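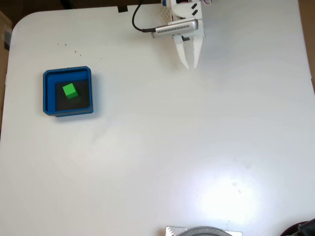
Nattawut Chuensuk had been warned before he signed up that a rented arm would spend more time in its box than on the bench, and he repeats the warning without seeming bothered by it. He has now had the Clikar kit for 14 weeks, and he says the box went out with the recycling in the second one.

Clikar is the rental arm of Avia. For $232 a month a customer gets the arm, a printed gripper, a camera and a login to the training software. There is a two-month minimum. Chuensuk runs Thongdee, a small shop that sorts and packs parts for board game publishers, and he wanted to find out if a machine could take over the dullest part of the work.

"We put little pieces into little trays," he says. "I have done it for years and I don't enjoy it."

Setup took him an afternoon. The arm itself was simple, but the camera cable came too short for his bench and he had to order another. The manual covers this in one line near the back. "I would have liked that line on page one," he says.

He started with cubes, as the manual suggests. The customer guides the arm through a task again and again, the software records each run, and a model is trained overnight on Avia's servers. Clikar recommends 50 runs for a first task. Chuensuk did 122 before he was happy.

"At 50 it would go to the right place and close on air," he says. "More runs fixed most of that. Moving the lamp fixed the rest."

Light is his main complaint. A white table throws glare back at the camera, and he thinks the kit should ship with a matte mat. He asked support and was told a mat was being considered. Support otherwise gets good marks from him – replies came the same day, from someone who had used the arm.

The fingers are another matter. They are narrow at the tips, good for cubes and pegs, and no use to him for flat cardboard tokens. Clikar sells other sets, but he has not tried them. He did look at a competing kit, the Beltiton, which has a suction option and costs more to rent.

Is it faster than he is? "No. I am much faster," he says. "But I can be at the other bench packing while it works, and that counts for something."

He has extended the rental through April. By then he wants it filling trays with two kinds of piece, and he has started recording runs for the second.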